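Bench diary, October - block sorting set, Juvside cell

Episode total at start of day: 1,239. Blocks scattered for the first run after lunch, colour pairs left close together on the maple board.
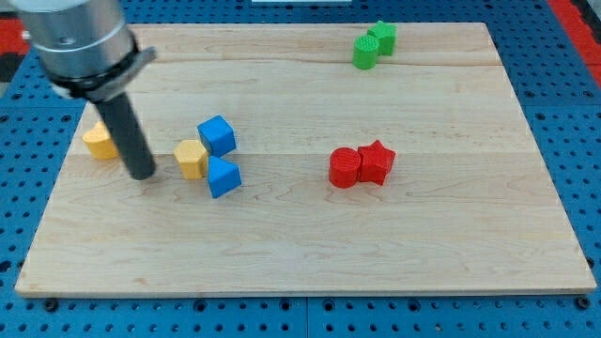

Afternoon run

Started 1:40 pm. Instruction string is "separate the yellow hexagon from the blue pieces". The finger only pushes, so an approach from the left has to clear the pentagon first. Yoga Tambunan teleoperated, I labelled.

Discarded 5 episodes. Two were operator resets, three had timestamps drifting between the joint log and the video. Skolach logger restarted, drift gone.

Stars still the worst shape. They catch on a point and rotate, and the labels for "moved" and "turned" disagree between annotators. Need a threshold in degrees - will ask Liew.

Closed at 1,765. Upload to Testska running overnight. Recheck board bolts before the morning run.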